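Part-time Archive Assistant, Lelldale

The Aerts Library in Lelldale is hiring an assistant to help sort and catalog its collection of local newspapers, letters and maps. The collection holds over 3,000 items, and 371 boxes still need to be listed. The job is 16 hours a week for one year.

You will open boxes, check the contents against the old card index, and enter titles and dates in our catalog. You will also answer short questions from readers by email – mostly family history and house history.
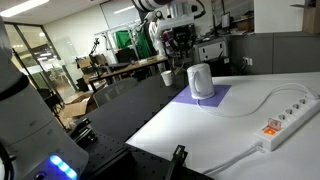

Local History and Archives Department

We are looking for someone who types accurately, can read older handwriting and is able to lift boxes of up to 25 pounds. Library experience helps but is not required. Training takes 2 weeks and is paid.

The reading room is open to the public on Monday afternoons, and you must be free to work then. Other hours can be arranged.

To apply, send a resume and a one-page letter to the Aerts Library, 111 Gelley Street, Lelldale, or leave them at the front desk. Applications close at the end of March. Please give the names of two references – we will not contact them before an interview.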